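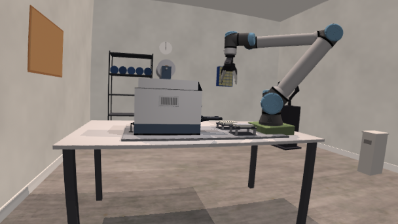 Plate handling bench in the simulator, arm carrying a plate

Posted May 2018 by Haoran Tian
7 comments | 30 shares

Grerkum Plate Bench – student simulator pack

For school robotics clubs, intro college classes and teams entered in the Caldeira lab automation challenge. Bench, room, arm, gripper and labware all set up, just load and go. No hardware to buy. Runs on the desktop machines most schools already have, laptops okay if you turn the shadows down.

What you get: the bench file, the starter program, teacher notes, marking sheet. Labware can be moved wherever you like on the base plate. Save your own layout under a new name please, two teams wrote over theirs in March and we coudn't get them back.
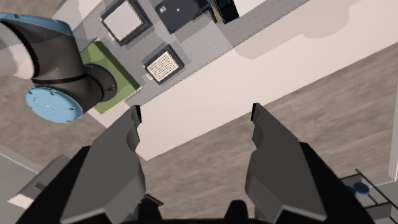
Views – switch between the room view and the gripper view with the V key. Beginners should drive by hand in room view first. Gripper view is for lining up the fingers and it takes getting used to, everything is on a slant. Give it a full class period.

Scoring same as Caldeira rules. 300 points for a clean run, points off for bumps and drops. Time limit is set by the teacher. 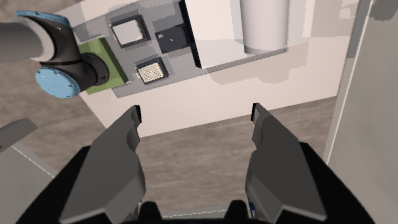
Code is block style or Python, your choice. Programs move between the two but comments get lost going back to blocks, we're working on it. The Brullville high school club wrote most of the practise tasks and their colour coding is in the teacher notes.

Known problems: sound doesn't work. Reset sometimes needs pressing twice. Old save files from the Fekalstead pack won't open, sorry.

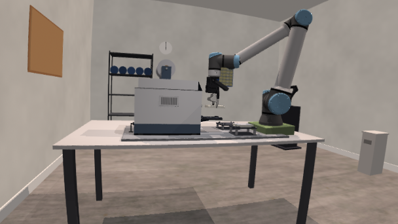
Practice task one is pick, carry, place. Most marks go missing on the carry. Keep the piece flat in the fingertips, like the cream one held out beside the machine, and watch that black bar underneath when you come down. Go up first, then accross. Slow is fine.

Ordering – part no. 731, one licence per classroom, renews each school year. Clubs without a school account can order through their teacher sponsor. Download link comes by email, check the junk folder. Questions to Haoran, include your team name and the save file.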